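Workshop notebook, bench 2
5 August 2022

Dry goods day. The Gurham order came in this morning and the big bag of oat mix split at the seam on the way up the stairs, so half the afternoon went to decanting and the other half to the broom. Bijan Bahrami says oats are good for the floorboards. Bijan was wearing socks.

Started with 800 g on the Wunska scale, which is what the label claimed. After the stairs I had 641. I am writing the difference down as "transit".

Plan was to portion it into the small glass containers for the breakfast shelf and finally settle the argument over portion size. Gunnlaugsson's sheet gives a portion that would satisfy a wren. Akcombe's gives one that would stop a horse. I split the difference and then ate the difference.

Tried pouring straight from the bag first. Bad idea, the mix comes out in one lump and the raisins arrive last, all together, like a late bus. Switched to the scoop. Slower, but what goes in stays in. The crumbs prefer one side and I have stopped leveling them, they go back the minute anybody picks the thing up.
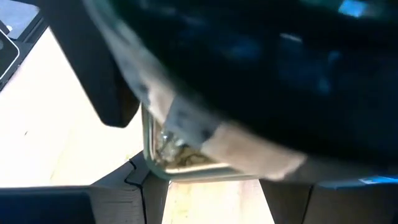
Glass container, small heap of the golden stuff, mostly to the left.

I still like glass for this. The old tubs hold on to the smell of whatever was in them before, and in our case that was cumin. Rounded corners also mean a spoon can get at the last of it, which the square tins never allowed. Against: they weigh a lot once you stack them, and the shelf over the kettle is held up by optimism and two screws. Put them on the lower shelf for now.

Lids: have fewer than I have containers. This was also true last year. Check the drawer under the sink before ordering more, and check it properly, Bijan, with the light on.

Weighed what was left in the bag at the end, 431 g. Folded the top over twice and clipped it. The clip is the one from the drawings board, so if the drawings are on the floor tomorrow, that's me.

To do
- second screw for the kettle shelf, or a third
- write to Gurham re bag seams, politely
- agree a portion size before the September order
- sweep stairs again, still crunchy on the fourth step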